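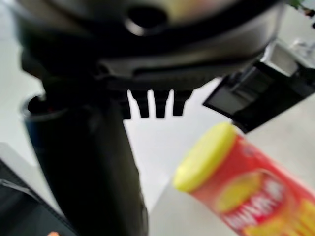 The Jelton Debt Advice Project began in December as a placement for students of the community services diploma. Its aim was to learn why households in Ellau delay seeking help with unpaid bills. The project flyer was printed in dark grey on bright white, and 36 copies were left at the Paulauskas Centre. We held 13 interviews over 9 weeks — all of them voluntary and unpaid.

Eight participants had first turned to a relative. Most did not know that counselling was free, and several believed an agency would report them to their lender.
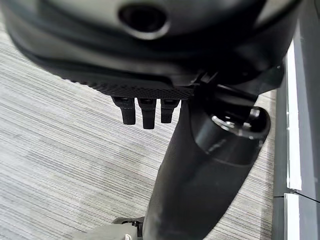

Trallix, the charity that supervised the placement, replied that the fear of being reported was familiar to its counsellors, and asked that the privacy statement be moved to the first page of the intake form. We have adopted this change and recommend evening appointments at the centre.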